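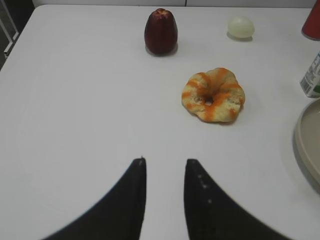 项目 > Nuscombe 桌面操作 > 设备与预算 > 进度报告

打印本页 | 通过电子邮件发送

阅读时间：8 分钟

Nuscombe 桌面操作项目设备采购进度报告

报送：Beathag Tosh，Irkadar 基金项目管理处
报告日期：7/8/19

一、本期情况概述

本期工作集中在设备采购和下一阶段的预算安排上。第一工位已经投入使用，第二工位的机械臂尚未下单，原因是两家供应商的报价口径不一致，需要重新核对。获批的设备预算为572千元，截至本报告日期已签合同金额为156千元，全部用于第一工位。预算总额没有变化，也不申请追加。

与上一份报告相比，有两处调整需要说明。第一，原计划由 Cimmont 一家供齐机械臂、夹爪和相机，现改为分开采购。第二，第二工位的安装时间推迟到12月之前完成，场地不变。

二、第一工位

第一工位由机械臂、二指夹爪、腕部相机、固定相机、工作台和控制计算机组成。机械臂和夹爪由 Cimmont 供货，相机及支架由 Lindgren 供货，工作台是实验室原有的白色台面，没有另外购买。

合同签订到设备到货的时间比预想的长。Cimmont 在报价单上写的交货期为60天，实际到货时缺少夹爪的转接法兰，补发又用了一段时间。这期间我们先装好了固定相机，完成了台面高度的调整和控制计算机的系统安装。法兰到货后，机械臂装配和标定按计划完成。

控制计算机在采购前做过一次配置变更。原方案中的显卡显存偏小，同时接收两路相机画面并运行策略模型时余量不足。更换后的配置单价略高，差额从线缆和备件一项中调剂，没有动用预备费。变更单已附在合同之后，编号与财务系统一致。

目前工位上使用的物品以食品和餐具类为主，包括环形面包、盒装牛奶、罐装饮料和浅盘。选择这类物品是因为它们在形状、高度和表面材质上差别较大，能较早暴露夹爪选型上的问题。物品采购走日常耗材，不计入本报告的设备预算。

三、夹爪和指尖

夹爪的选型是本期讨论最多的一项。现有的黑色弧形手指用于环形和较矮的物品比较顺手，用于竖直的盒体时，接触面积偏小，对接近角度的要求较高。项目组评估了三种处理办法：

1. 更换为行程更大的夹爪。费用最高，控制接口也要重新调试。
2. 保留夹爪本体，只更换手指。费用较低，停机时间短。
3. 保留现状，在采集任务中避开竖直盒体。没有费用，但与任务书中的物品范围不符。

项目组建议采用第二种办法，第一工位和第二工位使用相同的夹爪本体，各配一套备用手指。手指属于易损件，应当按耗材单列预算，以后每期报告中单独报数。上一份报告把手指归在夹爪项下，容易让人以为是一次性支出，本期已改正。

四、相机

腕部相机视野近，适合看夹爪前方的物品，但台面两侧的东西经常只能看到一部分。固定相机补足这一点，因此两者都要保留，第二工位也按同样的方式配置。

Lindgren 的支架报价中含安装服务，第一工位使用过这项服务，第二工位不再需要，由项目组自行安装。对方已同意在下一份报价单中去掉该项。另外，固定相机的支架底座与台面边缘的夹持厚度有关，第二工位的台面若与第一工位不同，需要在下单前量好尺寸发给供应商。

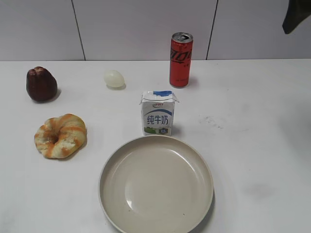

第二工位能否直接沿用第一工位的设备清单？

大部分可以沿用，需要改动的是手指、支架底座和线缆长度，机械臂、夹爪本体、相机和控制计算机的型号保持不变。

沿用清单的主要好处在于备件通用和程序不用分别维护。两个工位如果使用不同型号的机械臂，标定流程、急停接线和操作培训都要各做一份，后期费用不容易控制。报价核对时，项目组也收到过一款价格更低的替代机型，初看能节省一部分采购款，但控制柜体积较大，工作台下方放不下，还要另做机柜，最后没有列入候选。

五、第二工位采购安排

第二工位的采购分为三个包，分别询价，分别签约。

第一包为机械臂和夹爪。Cimmont 的报价包含运输和一年保修，另一家供应商的报价不含运输，保修从出厂日起算。两份报价不能直接比较，已要求另一家按统一格式重报。重报之后由项目组出具比价表，交基金项目管理处备案。

第二包为相机、支架和线缆，拟继续由 Lindgren 供货。该包金额较小，可按简易程序办理，从发出订单到收货约15天。为了避免相机到货后长时间闲置、占用保修期，这一包的下单时间安排在第一包发货之后。

第三包为控制计算机和不间断电源。第一工位没有配不间断电源，本期发生过一次断电，机械臂按设计抱闸停住，未造成设备损坏，但当次采集的数据没有保存完整。建议两个工位都补上，费用从预备费列支。需要基金项目管理处书面同意后才能动用这笔钱。

六、预算执行说明

已签合同的156千元中，机械臂和夹爪占主要部分，其余为相机、支架和控制计算机。Cimmont 合同还有一笔尾款未付，付款条件是设备连续运行验收合格。验收记录目前缺转接法兰的合格证，对方答应补寄，收到后再办理付款。

余下的预算按以下顺序使用：先保证第二工位的三个采购包，其次是两个工位的备用手指和线缆，再次是安全围挡。培训和差旅不在设备预算内，由项目运行费承担。预备费除不间断电源外，暂无其他动用计划。

进口部件的价格受汇率影响。Cimmont 的报价有效期较短，如果比价拖延，需要重新询价，价格可能上调。项目组已把这一点列入风险表，责任人为采购联系人。

七、存在的问题

1. 统一报价格式应在第一次询价时就发给供应商。这次是收到报价之后才补发，耽误了比价。
2. 到货验收单过于简单，只列了主要设备，没有列出转接件和紧固件，所以缺少法兰的情况是在装配时才发现的。新的验收单已经按零件层级重写，第二工位开始使用。
3. 第一工位靠墙布置，机械臂在台面后侧的活动余量较小。第二工位布置图中已将台面前移，围挡尺寸随之调整，等待场地管理方确认。
4. 线缆走线目前是临时固定，腕部相机的线在手臂转到某些姿态时偏紧。已订购加长线，更换前限制相关关节的转动范围。

八、下一步工作

完成第一包比价并签约；向 Lindgren 提供第二工位台面尺寸；补齐第一工位验收材料，支付尾款；确定备用手指的材料和加工方式，取得加工报价；更新设备台账，将两个工位的序列号、保修起止日期和存放位置统一登记。

第二工位安装前，项目组会先用第一工位走完一遍完整的操作和停机流程，并据此修改操作手册。手册修改稿与下一份报告一并报送。

九、需要基金方答复的事项

请 Beathag Tosh 就以下事项给予书面答复：

（1）是否同意将机械臂、夹爪与相机分包采购；
（2）是否同意从预备费中列支两个工位的不间断电源；
（3）备用手指改列耗材后，年度决算表中应填入哪一栏。

第（1）项答复之前，第一包不会签约，询价和比价工作照常进行。

附件：第一工位合同复印件、控制计算机配置变更单、第二工位布置图、新版到货验收单。

打印本页 | 通过电子邮件发送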